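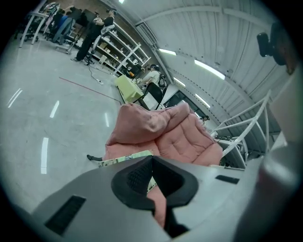 Season two of Skenanness, episode six, "Bedside." I watched it on Sunday and again last night, and I think the ending doesn't work with the timeline the writers set up. In the cold open Begay gets the dispatch log and the last entry is stamped 4:01. She reads it out loud. In the final act the nurse says she left the ward before four and saw the log already closed. One of those has to be wrong. On a second pass I also paid attention to costume. Begay's coat in the hospital corridor is quilted in diamonds, the same stitch as the bunched-up pink quilted thing here, and in the reverse angles it's a plain shell with no stitching at all. So either the two halves of that conversation were shot far apart or we're being told they aren't the same night. I lean toward the second. Has anyone lined this up properly?
- trunkline401

ferrous_oxide wrote:
It's a reshoot. The reverse angles have different color timing too, the greens are pushed in the corridor and neutral in the close-ups. You don't need a two-nights theory to explain a wardrobe mismatch on a cable schedule.

quarterdeck wrote:
The log isn't a continuity error. Go back to episode three. The dispatcher says the clock at the Trunus station runs fast and they stopped fixing it. If the log was printed at Trunus, 4:01 on paper is earlier than four in real time, and the nurse is telling the truth.

trunkline401 wrote:
I forgot the clock line. It still leaves the coat. And the log has the county header on it, so was it printed at Trunus or at the county office? The header is readable when she folds it.

quarterdeck wrote:
All the stations use county stationery. Same header on the evidence receipt in episode two.

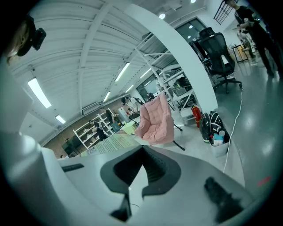
White ceiling, diagonal beam.

mile_22 wrote:
Different complaint. The episode runs long and spends most of the extra time in the warehouse, which is lit flat and bright from one end to the other. Every other interior this season has had a motivated source. White corrugated ceiling, a beam running across it, no shadow anywhere. It took me out of it. The director shot the season one finale almost entirely with practical lamps, so I don't know what happened.

ferrous_oxide wrote:
The flat light is the point of that sequence. Begay has nowhere to stand where she isn't visible. I thought it was the best-staged ten minutes of the season, and the only one where the geography is clear the whole way through. You always know which door is behind her.

mile_22 wrote:
Clear geography, agreed. I don't think it needed to look like a loading dock at noon to get there. The scene is supposed to be before dawn.

ferrous_oxide wrote:
Warehouses have lights.

old_sprocket wrote:
Going back to the timeline. I stepped through the corridor scene on the disc. The wall clock is in two shots. In the first the minute hand is just short of the twelve, in the second it's well past the two. The dialogue between them takes under a minute. That supports either the reshoot or the two-nights reading, so it doesn't settle anything, but it's one more mismatch in the same scene. Three in one scene is a lot for a show that got the case number right every time it appeared (1286, all season, including on the box label in the background of the premiere).

trunkline401 wrote:
That's my problem with calling it sloppy. They're careful about 1286 and careless about a coat the lead is wearing?

quarterdeck wrote:
Different departments. Props keeps a binder. Wardrobe was replaced between seasons, if you compare the credits.

trunkline401 wrote:
I'll check the credits. Then what's the payment for? The nurse gets 1000 in the envelope and Begay says "for both nights." I took that as a mistake the first time, but if it's literal then the corridor scene is cut together from two conversations.

old_sprocket wrote:
The subtitles have "for both rights." Garbage, but it means the audio is unclear enough that somebody misheard it. I played it several times and I hear "nights."

mile_22 wrote:
I hear "nights" too. I still think ferrous is right about the reshoot. Both could be true - they reshot half the scene and then wrote the line to cover it.

ferrous_oxide wrote:
I can live with that version.

quarterdeck wrote:
I can't, the line is in the trailer and the trailer was out in July. Will post the timestamps for episode three when I get home.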